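Tisdale College
Department of Design and Visual Studies
Course handout, Unit 6: Pattern and Repeat on Household Surfaces
Instructor: Ffion Gape
Revised 12 April 2018

Purpose of this unit

Students will learn to recognize the main kinds of repeat used on tablecloths, wallpaper, tiles and printed boards, and to describe them in plain terms. The unit builds on the color exercises completed in March. Reading for the unit is in the Janden course pack, beginning on page 261.

1. Motif and ground

A motif is the single shape or drawing that a pattern is made from. The ground is everything behind it. Students often give all their attention to the motif and leave the ground for last, and the result tends to look unfinished. A plain ground makes every small error of spacing easy to see. A speckled or textured ground is more forgiving and will also hide wear on a surface that is wiped every day.

2. Kinds of repeat

In a block repeat, the motif is placed in straight rows and columns. In a half-drop repeat, each column is moved down by half the height of the motif, so that the eye travels on a slant. A brick repeat does the same thing sideways. A tossed layout turns the motif in several directions so that the cloth or paper may be cut and used either way up.

A tossed layout still repeats. The designer draws one tile, and whatever leaves the tile on the right must return on the left at the same height. Check all four edges before inking.

3. Scale

The size of a motif should be judged at the distance from which it will be seen. Wallpaper is usually viewed from across a room, while a table is viewed from a chair. Mixing large and small versions of one motif gives a livelier surface than a single size, although the small ones should not be used merely to fill gaps.

Dark hearts of different sizes on a white, speckled tabletop. 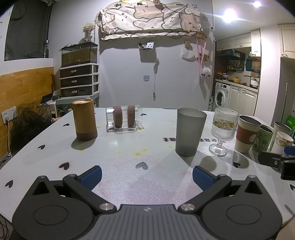

4. Assignment

Prepare one repeat tile on an 11-inch square of heavy paper, using a single motif in at least two sizes. Attach a half-page statement naming the kind of repeat and the surface for which it is intended. Work is to be left in the Bhatia Room. Late work is accepted only with written permission from the instructor.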